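Households Wanted: Keep a Trash Diary With Us This June

Posted Mar 25, 2025

What did you throw out yesterday? Most of us can name one or two things and then go blank. We'd love to know the rest, and we're looking for 300 households to help us find out.

The Wakumeo Household Waste Diary is a four-week study of what people throw away at home, at work and on the go, and of what they were thinking when they did it. We ran a smaller round in the Stukureck neighborhoods and learned so much from it that we're opening the study up to the whole county. The diaries were a joy to read - funny, grumpy, full of arguments about yogurt lids - and they told us things that weighing trucks at the transfer station never could.

Who can take part

Any household in the county, of any size. You can live alone, with family, with roommates or with five cats. Renters and owners are equally welcome, and so are people in apartment buildings where the trash goes down a chute and is never seen again. We would especially like to hear from people who work night shifts, families with a child in diapers, and anybody who eats most of their meals away from home. These groups were thin on the ground in the first round.

You do not need to be good at recycling! Please don't clean up your act before you start. A diary from someone who puts everything in one bag is every bit as useful to us as one from a person with six labeled tubs under the sink.

One adult in each household signs up as the diary keeper and must be 18 or over. Children are very welcome to help, and in the first round some of the best entries were dictated by kindergartners.

What you'll do

For four weeks in June you'll fill in a short diary page at the end of each day. It asks what went in the trash, what went in the recycling or compost, and whether there was anything you weren't sure about. Most people need five minutes, a little more on days when they cook or have company.

Once a week you'll get a longer question by email or on paper, your choice. One week it might be about leftovers, another about packaging from deliveries. Answer in a sentence or fill both sides of the sheet.

At the end there's a phone call with one of our team, up to 40 minutes, at a time that suits you. Evenings are fine.

We won't come to your house, and we won't look in your bins. Everything we know comes from what you choose to write down.

What you'll get

Each household that completes the four weeks receives a $70 grocery card. If you miss a few days, don't worry, just pick the diary up again and leave the gaps blank. You'll also be invited to the results evening at Rätsep Hall, with supper, and you'll get a printed copy of the report with your diary number on the cover.

What happens to your diary

Names and addresses are kept apart from the diaries and are deleted when the study closes. We may quote from entries in the report, always without your name. You can leave the study whenever you like, and we'll remove your pages if you ask us to.

The findings go to the people planning the new Plustero sorting line and to the county's school program. The first round led to a change in the wording on the paper cup and food tray leaflets, which had confused nearly everyone, including us.

How to sign up

Write to Austra Pärn, study coordinator, at the Wakumeo office, or pick up a form at any branch library. Tell us how many people live in your home, what kind of building it is, and whether you'd like the paper diary or the online one. Paper diaries are mailed out in the last week before we start. We have forms in large print, and Austra is happy to take your details over the phone if writing is a nuisance.

Places are filled as forms come in, with some held back for the groups mentioned above. If we're full, we'll ask whether you'd like to go on the list for the next round.

Questions before you decide? Please ask! We would much sooner talk it through with you than have you wonder.

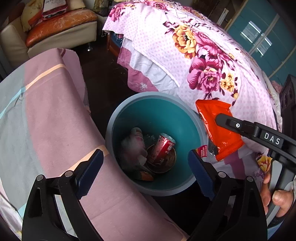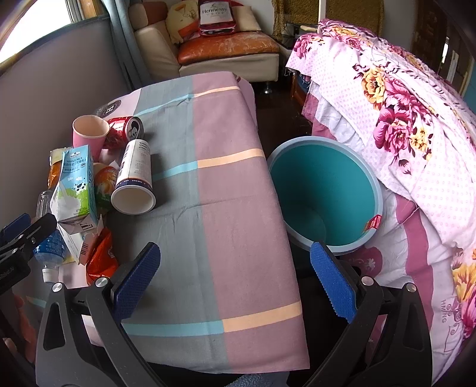
Cans, cups and packaging: in the wastebasket (first photo) and on the tablecloth (second photo).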